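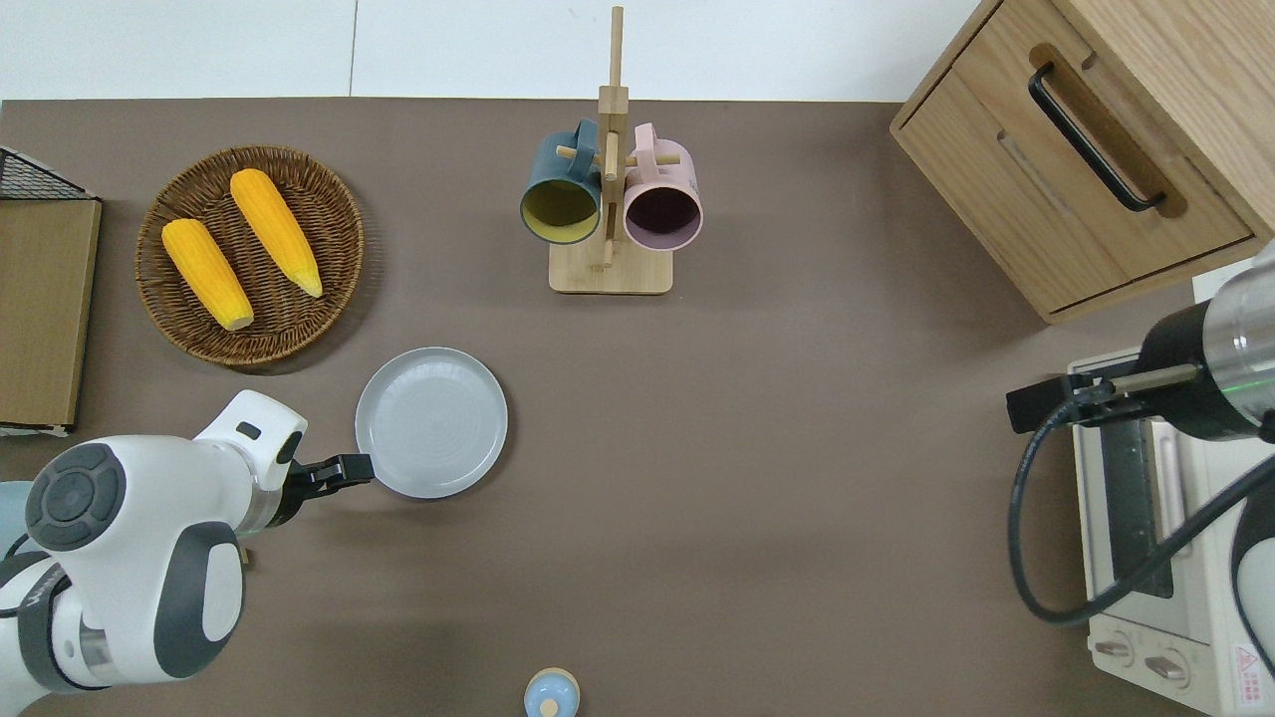
Go for the mill but stay for the sweetcorn, came the advice under my last post, and take the early bus or you'll be queuing behind the whole of Pernport for a cob. I took it to heart, I took the early bus, and I'm very glad I did both!

Gindgate Mill open day, 14/08/2024

I've been meaning to get to Gindgate for years. It's a working watermill with a farm wrapped round it, in the valley behind Pernport, and it opens its doors properly only a couple of times a year: once in May, when they show off the lambs and the new sluice work, and once in August when the sweetcorn is ready. The rest of the time you can look over the wall from the footpath and hear the wheel going, and that's your lot.

The bus drops you at the top of the lane. It's a steep walk down (and a steeper one back with a bag of flour on your shoulder, so bear that in mind) but the hedges were full of early blackberries and there's a bench halfway with a view of the mill pond. You pay at the gate by the old cart shed. Adults were £2, cash or card, and they give you a paper map which is lovely to look at and very nearly useless, as the paths are drawn as they were before the orchard was fenced.

The mill first. There has been one on this bit of river since 1382, according to the board by the door, though what you see now is much later: stone at the bottom, timber above, with a hoist poking out under the roof. Inside it's dark and everything hums. I'd expected a racket, but the noise is more of a deep steady rumble that you feel in your shins, with a sort of clapping over the top from the wooden shoe that shakes the grain down. Our guide let us put a hand under the spout and catch the flour as it came out. It was warm! I knew in theory that grinding heats it, and I still wasn't ready for how warm, or for the smell, which is somewhere between hay and toast.

You go up by a ladder stair, backwards on the way down please, to the bin floor, where the sacks come up through a pair of leather-hinged flaps that bang shut behind them. Every child in our group wanted to see it again, and so did I. If you have trouble with stairs there's a good view of the wheel from the yard, and the ground floor is all on the level.

Then the fields. Gindgate has 53 acres, most of it wheat and grass, with the sweetcorn on a sheltered strip along the south side. They grow a variety called Trolus, which I'd never come across. It's shorter than I thought corn would be (I could see over some of it) and it ripens early enough to cope with our summers. We were shown how to tell when a cob is ready. The silks at the top go brown and dry, and then you peel back a little of the husk and press a kernel with your thumbnail. Clear juice means wait, milky juice means pick it now, and if it's thick and doughy you've missed it and the hens can have it. You hold the stem with one hand, pull the cob down with the other, and twist. It comes away with a squeak and a snap that I could happily listen to all afternoon.

We also learned that sweetcorn is pollinated by the wind, so it needs planting in a block. I have been growing mine in a single row along the fence for three summers and getting cobs like an old man's smile. All is now explained.
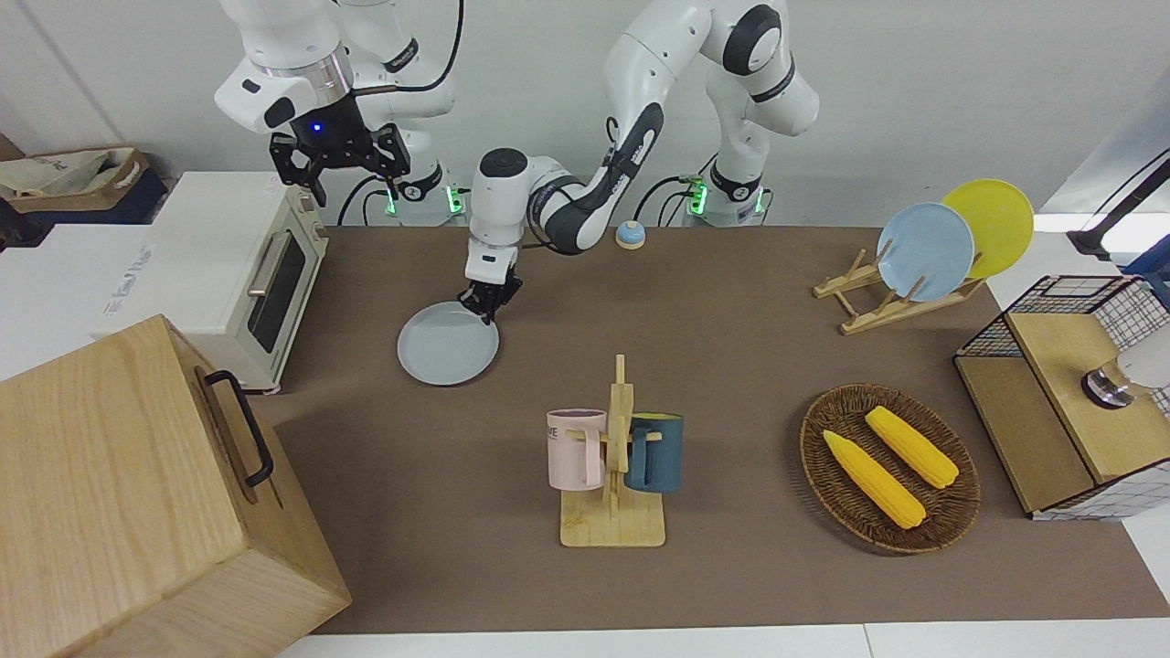 Lunch was in the barn, run by Hopkin, the bakery from the harbour end of Pernport, and it was every bit as good as I'd been promised. They do the cobs in the husk over charcoal, then strip them and roll them in butter with chopped chives. There was also a cornbread made with meal from the mill, quite coarse, a bit crumbly, with whole kernels in it and a dark crust on the bottom. I asked how to get that crust at home and was told to heat the tin before the batter goes in. A toaster oven will do it if your loaf is small enough, and I'd turn the bread out on to something flat and round like the pale blue-grey plate on that long brown table, as it falls apart if you try to get it out in slices. Ours came with a spoonful of plum chutney and a mug of tea, and I went back for a second piece.

After lunch it filled up. They'd had 1000 visitors at last August's open day and I could well believe they'd match it, going by the queue for the mill at two o'clock, which reached right past the cart shed. The morning is the time to be there. There were stalls in the orchard by then, with honey, willow plant supports, and a very persuasive display of squash seedlings that I managed to walk past. The pond dipping looked great fun too, if you have children with you or are prepared to elbow other people's aside.

I came home with a bag of the wholemeal, a bag of the coarse cornmeal and as many cobs as I could carry. We had the first of them that same evening, boiled for a few minutes with no salt in the water, as instructed. The sugar starts turning to starch as soon as the cob leaves the plant, so don't leave them sitting about till the weekend! The flour makes a close, nutty loaf and drinks up much more water than the supermarket sort. My first attempt was a brick. The second was good.

A few practical bits. Dogs are allowed on the footpath and in the yard but not in the mill or the crops. The loos are behind the barn. Wear shoes you don't mind getting floury on top and muddy underneath. The last bus back up to Pernport leaves before the stalls pack away, so check the time when you get off in the morning. The May date for next year will go up on the board at the gate, and I've already told them I'll be back for it.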